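Holtton opens gift registry to all shoppers

3 October 2023

Online retailer Holtton has opened its gift registry to every customer with an account, ending a trial that had been limited to couples planning a wedding.

The registry, called Alva, lets a shopper build a list of items and share it by link. Friends and relatives can buy something from the list without seeing the owner's street address. Items already bought are marked as taken so that two people don't send the same thing.

Until now Alva was open only to customers who could give a wedding date. The trial started in March in Pernercombe, where Holtton has its main warehouse, and was later extended to the rest of the company's delivery area.

"People kept asking us for birthdays, new babies and first apartments," said Revathi Nair, who runs the registry team. "Some of them were typing in a made-up wedding date to get a list."

A list can hold up to 40 items and stays open for 18 months. Each account may have 2 lists running at once. Groceries and household refills can be added for the first time, along with furniture and kitchen goods. Gift cards are still left out, and so are items sold by outside merchants.

Buyers pay the normal delivery fee of $9 per order. Holtton said it had looked at dropping the fee for registry orders but had decided against it for this year.

Rutilio Becerra, who writes the shopping newsletter Dondeck, said the change brings the store in line with what customers expect. He was less pleased with the returns policy. Anyone who receives a gift through Alva gets store credit when sending it back, and the buyer is told by email that the item was returned.

"That email should be optional," Becerra said. Nair said the company was reviewing it.

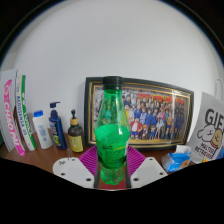
Can a list be kept private?

Lists are private when first created and can be opened only by people who have the link. The owner can make a list searchable by name in the account settings, and can switch it back at any time.

Lists made during the trial will move over with their items and purchase records in place. Owners don't need to do anything, but links sent out before the change will redirect to a new page.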